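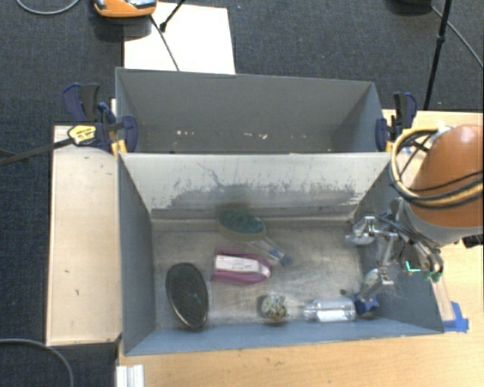 The two gray metal bins side by side, with the green scrub brush lying in the front one.

Review: Furnthorpe gray metal bins, set of 2

6 min read

Search reviews Enter keyword

I bought these in April to replace a stack of cardboard boxes that had started to sag. They cost $109 for the pair from Henton, delivered. I wanted something open at the top that I could drop odds and ends into and clean out later. I looked at the Coutinho bins too, but those come with lids and I knew I would leave the lids off.

Setup

There isn't any. The bins arrive nested with paper between them. One had a small dent under the lip, and I kept it.

Size and shape

They fit next to each other with the long edges together, and that is how I have kept them. The walls slope, so you get less floor than the opening suggests. A scrub brush can go in at an angle with plenty of space around it. If you plan to store square boxes, measure the floor of the bin first. I measured the top and had to put two shoe boxes somewhere else.

The slope does help when you are reaching for something small. Round things tend to stay down on the floor of the bin where you can get at them.

Finish

My main complaint. The coating on the back wall of the front bin is scuffed in a ragged dark band over much of the lower half, and some of it has scraped away. There is also a thin squiggly scratch higher up on the left. The floor has gone dull, with worn and smudged patches. The side wall on the left has stayed smooth.

All of this is on the surface, and the bins are as stiff as they were on the first day. But the listing called the finish "workshop tough," and I would not call it that. If you want them to look good on an open shelf, put a liner in. I tried a piece of felt, which slid around, and took it out again.

Cleaning

Warm water and dish soap take care of dust. The dark marks on the coating do not come off with soap or with the Stillimach cleaning paste I use on pans. I stopped trying after the second go, as the paste was leaving marks of its own.

Noise

They are loud. Anything hard dropped in from above makes a clang you can hear in the next room. Set things down and it's fine. On a bare wood surface they also scrape when you push them, so I lift mine.

Who they suit

People who need to toss mixed items somewhere sturdy and don't mind wear. For cleaning supplies and spare parts they are good. For a hallway or a living room I would pay more for something with a better coating.

I have had mine for over 6 months now and have no plans to replace them. I would buy them again at a lower price, and Henton does run sales.

Rating: 6 out of 10

Pros: stiff, easy to empty, sit well side by side
Cons: coating scrapes, loud, floor smaller than the opening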